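Projects > Teaching by Hand > Gallery

Gallery | Notes | Parts List | Contact

Teaching by Hand: Bathroom Week

Hello again! For anybody new, I'm one of the people who spend their days showing a two-armed robot how to do ordinary house chores. We do it by remote control, one person driving both arms at once, and every run gets saved so the learning software (ours is called Astine, please don't ask me who picked the name) can chew on it overnight. Saskia Paewai drives most of the morning runs, I take over after lunch, and Alby Donnelly keeps the arms bolted together and tells us off when we bump them into things.

We spent December on kitchen drawers and I was so ready for a change. So when the list for the new block came out and it said "bathroom," I cheered out loud. Then I tried hanging a towel with two remote hands and stopped cheering for a bit.

Some things about the driving, for those who wrote in and asked. You hold a pair of handles, one for each arm, and squeezing a handle closes the gripper on that side. You get no feel for the cloth at all, so everything you know about it comes through your eyes. My first afternoon I squeezed way too hard on everything (Saskia says all new drivers do this, and she was kind enough to say it more than once). The trick is to go slow near the cloth and quicker in the open air, and to keep both arms doing something useful. If one arm just hangs there, the software picks up that habit too, and then you have a lazy left arm for weeks. Ask me how I know!

Towel on the Bar

This one is my favorite of the bunch. Both arms are reaching up from below, one gripper pressed to the underside of the pink towel and the other up at its right side, and there's still a bare stretch of bar over on the right. Terry cloth is a funny thing to teach with, all bunches and folds, and it never hangs the same way for two runs in a row. I love it for exactly that.

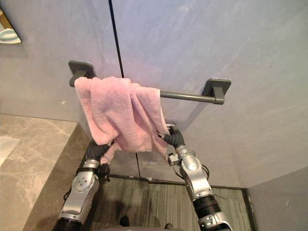
What We Keep and What We Toss

People always want to know if we throw away the bad runs. Some of them, yes. If I drop the towel and pick it up again nicely, that stays in, and Saskia marks it with a little note so we can find it later. A recovery is a great thing for the robot to see. If I drop it and then flail around like I'm swatting a wasp, out it goes. We kept 23 runs from my best afternoon, which made me very proud until I heard what Saskia had done that same morning.

We log everything in Sisell. It's plain and a little slow, but you can type a comment in the middle of a run without letting go for long, and I've grown fond of it. My comments are mostly things like "left too low" and "nice one!!"

Swapping Drivers

We swap after ten runs, no matter how well it's going. I fought this rule at first (I was on a roll!) but my last couple before a break are always sloppier, and you can hear it in the motors before you can see it in the cloth. Alby can tell who's driving from the next room. He says Saskia sounds like a sewing machine and I sound like someone parking a truck.

It also helps to have two styles in the pile. She comes at the cloth from the side and I tend to come up from underneath, and Astine seems to do better with a mix than it did back when one of us drove all the drawers.

Coming Up

Hand towels next, then washcloths, and Alby wants to try a shower curtain, which I think is ambitious of him. I'll put up another page once we've got a decent batch. If you drive arms yourself and have a good way of dealing with thick folds, please write to me through the contact page, I read everything and answer most of it.

Page last changed 1/26/18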